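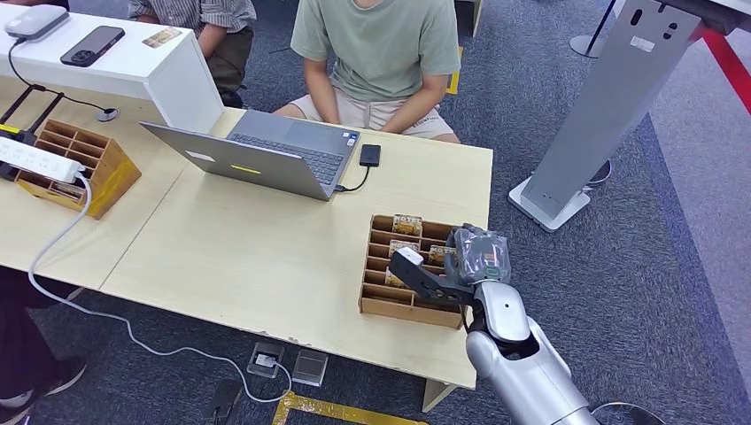

Samer Sabbagh

Pigeonhole sorting

Pigeonhole sorting is a method of arranging small goods, papers or parts by placing each one in a fixed compartment set aside for its kind. The term is used in mail handling, pharmacy, retail stockkeeping and library work. It should not be confused with the computing procedure of the same name, which borrows the idea but has a separate history.

Origins

The word comes from the nesting holes of a dovecote, whose rows of small square openings resembled the divided desks and cabinets later used by clerks. By the nineteenth century, banks, law offices and shipping houses commonly kept open correspondence in such cabinets. Letters were folded to a standard width, marked on the outer fold and filed by name or by subject. The spread of the vertical filing cabinet reduced this use, although the older furniture remained in service in many post offices and hotels.

Layout

A sorting frame is described by the number of its openings and by the order in which they are read. Small counter frames may have as few as 8 openings. The wall frame kept at the former Plellov mail depot has 153, and a worker standing at its center could reach only the middle columns without stepping to the side. For this reason the most frequent destinations were placed between waist and shoulder height, and rare ones along the top row.

Compartments may be labeled by letter, by number, by route or by color. Alphabetical frames are simple to learn but fill unevenly, as some initials are far more common than others. The Braneo system, used by several regional dispensaries, divides crowded letters into two or more openings and combines the less common ones. Its standard plan has 28 openings.
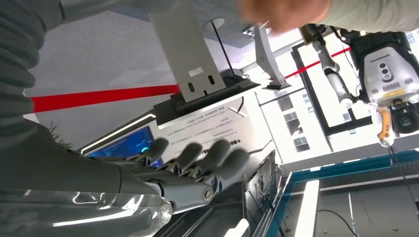
Metal hand with dark rubbery fingertips near a blue screen.

Use in retail

Dealers in buttons, watch parts and hardware adopted divided trays at an early stage. The Özkan trade catalog listed trays in 53 patterns, most of them intended for shop drawers. Mitis, a later supplier, sold dividers separately so that the width of each slot could be changed as stock changed.

Errors

The most common fault is the adjacent error, in which an item is placed one opening away from its proper position. Such errors are hard to find by inspection, as the item is often similar in size to its neighbors. Depots usually clear each frame at the end of a shift and check the contents of every opening as it is emptied.

See also: Dovecote; Filing cabinet; Type case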